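2 min read · 3 comments · 245 shares

Clonus arm kit – setting it up for rack work

I've been looking after our Clonus at Stellevard since November, and I'm properly fond of it now! It comes as an arm, a post and a base plate, and we run the whole cell as a simulation before we touch the real one (Catinca Gavrilă builds those for us, bless her).
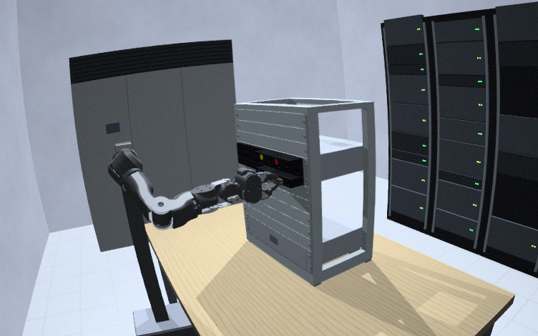

Fingertip reach is the bit I fuss over most when setting up. Get the post too far back and the arm runs out of stretch before it's done anything useful. I bring the forearm in over the back edge of the table, as it is in the render, so the fingers come to the lower front of the black unit, well under the yellow and red buttons – then I nudge the wrist in tiny steps and save the position.

After that it's mostly housekeeping. Wipe the joints with a dry cloth, check the base bolts, and run the slow test again if anyone's moved the table. Spare fingers come in packs of two from Brernden.

Updated Dec 29, 2019

We use cookies to keep this site working. Accept | Settings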